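Início | Diário | Textos | Chamadas | Contacto

12 de Agosto de 2019 — diário de escrita
Tempo de leitura: 3 minutos

Peça curta para a chamada da Flandia. Estado às 23h: 1,319 palavras no ficheiro principal, contando didascálias. O regulamento admite até 3,000, mas impõe também uma duração máxima de quinze minutos, e é a duração que manda. Na leitura em voz alta de hoje, com cronómetro, cheguei aos doze minutos e quarenta. As pausas marcadas foram respeitadas; as não marcadas, suponho que o encenador as acrescente, como sempre.

Alterações feitas durante a manhã:

Cena 1. Retirada a entrada pela esquerda baixa. A sala do Nogueira tem um único acesso praticável desse lado e o regulamento pede que fique livre para a mudança entre peças. A personagem A passa a estar em cena desde o início, de costas.

Cena 2. Cortada a conversa sobre a herança. Eram duas páginas de informação que a cena 4 repete com menos palavras. Mantive a frase do comboio, que serve de deixa para a luz.

Cena 3. Dividida a fala longa em quatro blocos. Entre o segundo e o terceiro entra a acção da mesa. A didascália dizia apenas «põe a mesa», insuficiente para quem tem de ensaiar em duas sessões. Ficou assim: taça, colher dentro da taça, pausa, fala.
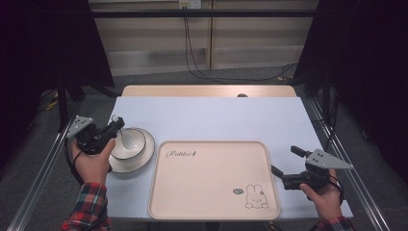

Mesa, taça branca e colher.

O problema da cena 3 continua a ser o tempo da acção relativamente ao texto. Se a colher entra antes de «não foi isso que combinámos», a fala soa a reacção ao ruído. Se entra depois, fica uma pausa de três segundos que enfraquece a réplica seguinte. Experimentei as duas versões lidas, com a colher na mão esquerda e o texto na direita. Prefiro a segunda e encurto a réplica. Revejo amanhã.

À tarde, formulários. A Flandia pede o texto em PDF sem nome do autor, uma sinopse de 674 caracteres no máximo (com espaços, e o campo corta sem avisar) e uma ficha técnica com necessidades de luz e som. A minha sinopse tinha mais de 8 linhas. Reduzi-a em três passagens: primeiro os adjectivos, depois o contexto, por fim a última frase, que revelava o desfecho. O título provisório mantém-se, «Fultatico», nome da pensão onde decorre a acção. Verifiquei se o nome aparecia no ficheiro com duas grafias. Aparecia, na cena 4, com dois tês. Corrigido.

Ficha técnica: geral branca, um corte seco no fim, nenhum som gravado. Adereços reduzidos ao que cabe numa caixa, conforme o ponto sexto do regulamento. A lista anterior incluía um candeeiro e uma mala. O candeeiro saiu — obrigava a uma extensão atravessada no palco. A mala fica, vazia e fechada. Acrescentei um tabuleiro claro, de cantos arredondados, para que os objectos saiam de cena numa só viagem.
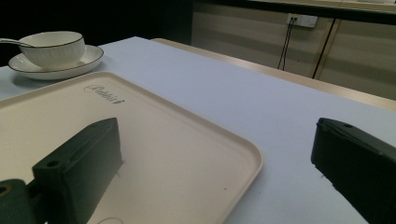

Pendente

Numeração das páginas. O modelo da Zurkska, que usei em Maio para a outra chamada, põe o número no cabeçalho, e a Flandia quer o número no rodapé. Ao mudar, duas falas passaram de página e uma didascália ficou separada da fala a que pertence. Resolver com quebra manual só depois de fechar o texto.

Idade das personagens. O regulamento pede intervalo e eu tinha números exactos. Passar A para 50–60 e B para 25–35. B diz na cena 2 que nasceu no ano da cheia, e a conta tem de bater certo com qualquer actriz escolhida. Provavelmente corto a cheia.

Final. Tenho duas versões guardadas. Na primeira, B sai e A continua sentada até ao corte de luz. Na segunda ninguém sai e o corte dá-se a meio de uma frase de A. A segunda poupa uma deslocação e onze segundos, mas depende de um operador de luz que conheça bem o texto, e só há um ensaio técnico por peça. Vou enviar a primeira.

Amanhã: nova leitura cronometrada, desta vez de pé, e revisão das vírgulas nas falas de B. Cópia de segurança feita às 23h20.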